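Laundry and Clothes Care > Folding and storing

Black clothes: fold them or hang them?

panyasiri
Posted 19 June 2023
Hello all. I have moved to a smaller flat in Grurnport and my closet is now only a short rail and two shelves. Almost everything I own is black. When it is folded in a stack I can not tell which piece is which, and on a white table I see every bit of dust on it afterwards. I would like to fold all of it, but some of these things simply do not want to stay flat. First they look like this:

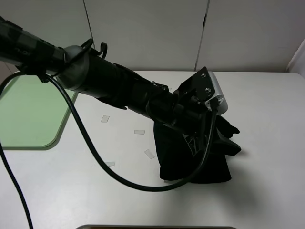
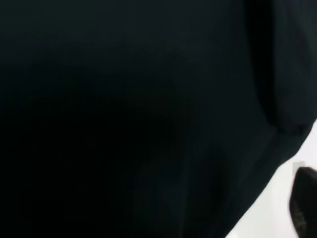 jolport64
I had the same problem for years. My advice is to hang everything black and fold only the colors. Folded black gets a gray line at the crease after some months on the shelf, and the line does not wash out completely.

panyasiri
Thank you, but my rail is really short. Winter coats take most of it already. Is the gray line from the fold itself or from dust?

jolport64
In my opinion from the fold. The fabric rubs on the same place each time you pull the stack.

mendingbasket
I do not agree with this. It is dust, and it sits on the fold because the fold is the part that looks out of the shelf. Turn the stack so that the open side is in front, or put a cotton cloth over it. I keep my black things folded since last August and there is no line on them.

jolport64
Then your shelf is maybe cleaner than mine. My closet stands beside a radiator and the dust there is terrible.

slowironer
Both of you can be right, it depends on the fabric. Thin viscose marks very easily, thick cotton almost not. For finding the right piece, I sew one short colored thread inside the collar, or inside the waist if there is no collar. Red is for work, yellow is for home. You see it when you lift the corner and you do not need to unfold.

panyasiri
The thread is a very good idea, I will try it this evening. And how do you fold on a table when the thing slides away?

slowironer
Put a towel under it. On a smooth table I always lose the second sleeve. Smooth it from the middle to the outside with your flat hand, then fold the long sides in, then from the bottom up.

mendingbasket
I would roll it instead. A roll has no sharp fold, so the discussion about the gray line is finished - and it stands in a box, so you can see all of them from the top.

jolport64
Rolled shirts look like I slept in them. Sorry, I tried this for a whole summer.

mendingbasket
Did you roll them when they were still a little damp? Then yes. They must be fully dry.

jolport64
Possibly I was too impatient with that.

panyasiri
I will roll the T-shirts and fold the trousers over the towel, with the open side to the front. The one good blouse gets a hanger. I write again when I have used the shelves for a few weeks.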